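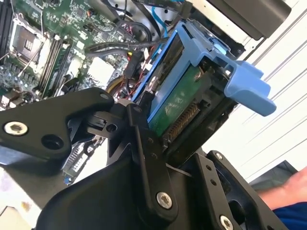

A drive carrier held in the gripper over an open desktop computer, Jastness open day.

The Jastness open day is a yearly event at which the Usuga disassembly cell is shown to visitors at the Fullden site. It takes place on a Saturday in April. The most recent one drew 298 visitors, against 241 the year before.

The main demonstration concerns the handling of hard drives in desktop computers. A single arm with a parallel gripper works inside an opened tower, where the drives sit in blue plastic carriers. Operators stay within reach of the cell. Control software is supplied by the Naren project, which also keeps the public record of trials – 2210 at the time of the event.

Visitors are admitted in groups and watch from behind a rail. Each session starts with a short talk on the layout of the tower.
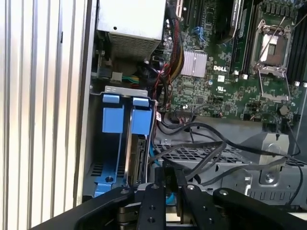 Space inside the case is the main limit on the work. Cables cross the area near the drives, and the fingers must pass them without catching. The approach path is therefore set by hand for each model of tower, and the arm runs at reduced speed once the fingers are inside the chassis. A wrist camera feeds a screen facing the rail.

The programme consists of 4 sessions, the last of them kept for schools. Questions are taken after each one. Earlier open days also included a battery sorting display, now moved to a separate building.

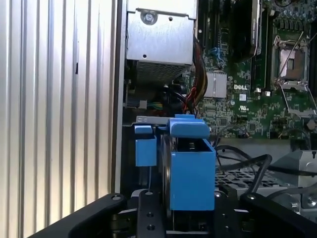 The gripper in front of the blue plastic drive parts in a Dell tower. The CPU socket, upper right, is empty.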